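Ein Lob auf das Reparieren von Modeschmuck

Wer einmal eine Kette für zwei Euro vom Flohmarkt wieder zum Hängen gebracht hat, versteht sofort, wovon ich rede! Ich meine die ganz gewöhnliche Ware, Messing, Glas, irgendein Blech mit Farbe drauf. Goldschmiede winken da ab, das lohne nicht. Für mich lohnt es sich sehr.

Seit März sitze ich donnerstags im Ritero, dem offenen Werkraum hinter dem Bahnhof, und biege Ösen. Zwei Flachzangen, ein Döschen Binderinge, gutes Licht – mehr brauche ich selten. Die Binderinge kaufe ich bei Cunimon, 50 Stück im Beutel, und bitte die mit der dickeren Wandung, die dünnen gehen beim ersten Pullover wieder auf. Und bitte nie auseinanderziehen, immer seitlich aufdrehen!

Was mich so begeistert, ist der Moment, in dem ein Verschluss wieder schnappt. Ein Ohrring ohne Partner wird Anhänger, ein zu kurzes Armband bekommt ein Stück von einer anderen Kette, und plötzlich trägt man etwas, das es in keinem Laden gibt. Mein liebstes Stück hat etwa 20 Flickstellen, ich trage es ständig.

Deshalb mein Wunsch: Schmuckknäuel gehören auf den Tisch und unter die Lampe, in der Schublade werden sie nur schlimmer.

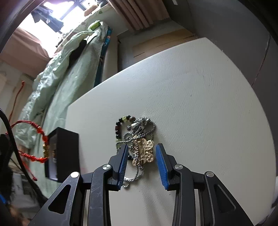
Prelano schreibt: Beim seitlichen Aufdrehen bin ich ganz dabei, aber vernickelte Ohrhaken würde ich immer gleich austauschen, egal wie hübsch sie sind.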